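Rurnthorpe to change rules on takeaway cup disposal

15 Dec 2024

Rurnthorpe council has confirmed that lined paper cups will no longer be accepted in kerbside recycling. The change follows an October audit of the Nultton sorting centre, where 2,364 bins were sampled over 14 collection days. Cups and lids were found in 485 of them.

Most takeaway cups are made of paper bonded to a thin plastic lining. The lining keeps liquid in but does not break down in the pulping tank at Nultton, and has to be screened out with the rejected fibre. 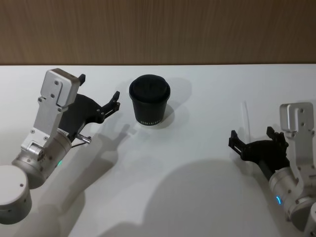 Under the new rules, cups of all kinds go in the general waste bin. Lids are also excluded, whatever their colour. The optical sorters at Nultton identify plastics by reflected infrared light, and dark pigments absorb most of it. Items that are not identified leave the line as residue and are sent to landfill.

Waste services manager Umesh Sengar said the audit results were consistent across both collection zones. "The weight is small, but the fibre buyers test each load and downgrade it if the lining content is too high," he said.

Cafes may join a separate cup collection run by Dokiver, which will place tubes at 18 sites, including the Dixit Street library. Cups must be emptied and stacked without lids. Collected cups will be baled and sent to a mill equipped to separate the lining.

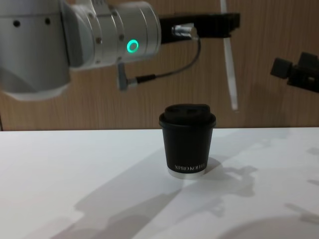 Silver-grey robot arm with a black gripper attachment.

Revised bin stickers will be delivered with the next rates notice. Households do not need to replace their current bins.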